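How to show gravity to children with a bed sheet

Our science club at the Rustatska community centre runs this activity every February. You need one stretchy sheet, a round hoop of 34 inches, a heavy ball and 20 glass marbles. It suits children from 8 years old.

Stretch the sheet over the hoop and fasten it with clips. It should be tight like a drum. Rest the hoop on chairs so that the middle hangs free.

Put the heavy ball in the centre. Then roll one marble slowly along the side, not directly to the ball. It will travel in a curve and come nearer with each turn. Let every child try 2 times, with different speeds.
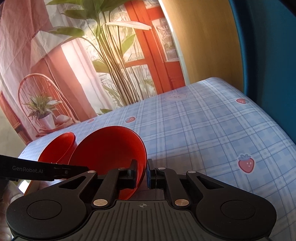
Friction is the weak point of this model, and you should tell the children so. The marble loses speed because it rubs on the cloth, but a planet in space has almost nothing to rub on. If you have no hoop, a large bowl like the red one can also work for the first trials. Roll the marble around the inside, a little under the rim. A checked tablecloth under it does no harm, only keep the bowl level.

Write down the number of turns for each try and compare the results.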